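Ticket 493 - CPU pickup stalls after socket is opened
Project: Lola (desktop teardown and rebuild cell)
Site: Roltdale, bench 2
Status: Open, waiting on retest
Opened: 2024-12-07

Reported problem

Lola opens the socket fine, goes over to the fixture tray, closes on the processor and then stops with "grip not confirmed". No fault on the arm, no force alarm. Resume does nothing. Abort and re-home clears it, and then it does the same thing on the next try.

I know a stopped robot is supposed to be bad news, but look how far in it gets before it stops! In March it couldn't find the socket lever at all.

What I tried

1. Restarted the gripper controller. No change.
2. Re-taught the pickup pose over the holder. No change, and the new pose came out nearly the same as the old one, so I put the old one back.
3. Swapped the finger pads for the Trajkovski set. Better hold on the edges of the chip, same error.
4. Raised the settle time before the grip check to 300 ms. First run that got past the check. The second one stalled again.

So it's at least partly timing. The check reads finger position before the fingers have finished closing, sees a gap it doesn't like and gives up.

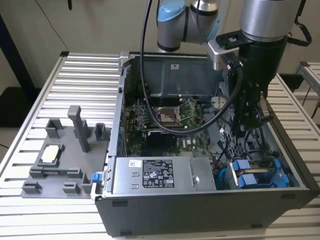 The other thing I'm watching is the cable. When the wrist turns to go deep into the case, the slack has to go somewhere, and I think it tugs on the gripper just enough to shift the reading. I ran the pickup with the case off the bench and got no stall, but that was one run, so please don't close this on the strength of it.

Workaround for now

Run the job in two parts. Let Lola do the socket, pause, set the grip check to manual confirm, then let it carry on. You have to stand there and press the button, but the placement itself has been lovely to watch.

Reply to the Brurkent question

Brurkent asked on the last call if this means the cell can take over refurb work. Not yet, not by itself. Swapping a CPU in a case we know, with the parts waiting in a tray, is close. A random tower off the pile, full of dust and with a stripped screw in it, still needs a person. I'd love to try one anyway - maybe after this ticket - and see which step it trips on first.

Next steps

- Move the cable clip up one joint and rerun with the case in place
- Try a longer settle time if the clip doesn't help
- Log finger position through the whole close, so we can see where it is when the check fires
- Leave the pickup pose alone until all of that is done

Will update after the rerun.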